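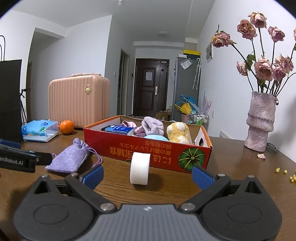

Military Convoys on Public Roads: Frequently Asked Questions

When will convoys pass through Huswood?
Movements toward the Trisier training area run until January, mostly at night.

How long is a typical column?
Columns are limited to 131 vehicles and travel in separate groups.

May I overtake a convoy?
Only where road markings permit. Do not pull in between vehicles.

May I publish photographs?
Residents are asked not to post locations or times of movements.

How do I report road damage?
Write to Cyprian Szewczyk, Road Liaison Office, Huswood. Claims are answered within five working days.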